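FOR IMMEDIATE RELEASE
15/02/2026

Ditik opens sign-ups for its Clear Desk weeks

Ditik, the office-tidying service, is taking bookings from small firms that want their desks sorted before the spring moves start. Sign-ups open today. Places for 60 offices in the first round, more in October if the first lot goes well.

The idea is simple. One mat per desk, laid out flat. Whatever you use every day goes on the mat. Laptop in the middle, a pad beside it, room to write. Everything else gets a box, a drawer or a new home. 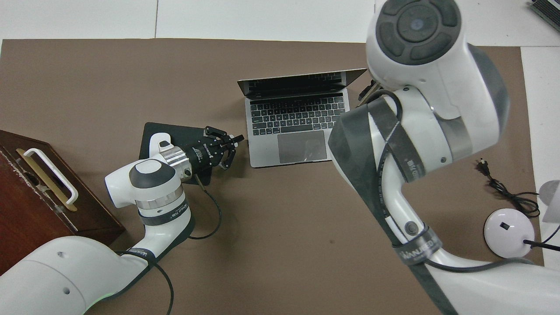
Most people keep far too much within arms reach, says Rodrigo Marinho, who runs the desk program at Ditik. "Chargers for phones they gave away. Three staplers. We ask them to start with the laptop and add things back one at a time. Usually they stop pretty early."

Each booking covers a morning visit, a mat for every desk and a short printed guide. Follow-up call after 9 days. Firms pay per desk, no contract. Paiva, the accounting office that tried it first, has already asked for a second floor to be done.

End-of-day routine, from the guide:

Save your work and close the laptop lid. Pad goes back square to the mat. Pens in the box, box to the left if you are right-handed. Cups to the kitchen, tonight not tommorow. Wipe the table edge where the mat doesn't reach.

Takes a couple of minutes once you have the habit. Marinho wants it done before coats go on.
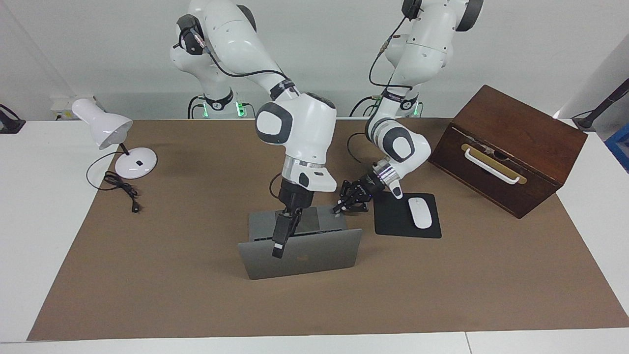 Mats and boxes

Mats come from Cadow, in brown only for now. Almost 2000 are in stock. Lidded boxes are made by Woda and can be ordered seperately, minimum of one per desk. Old desk trays can be handed over at the visit and will be passed on to schools.

Bookings and press questions: Rodrigo Marinho, Ditik press desk. Sample mats on request.

ENDS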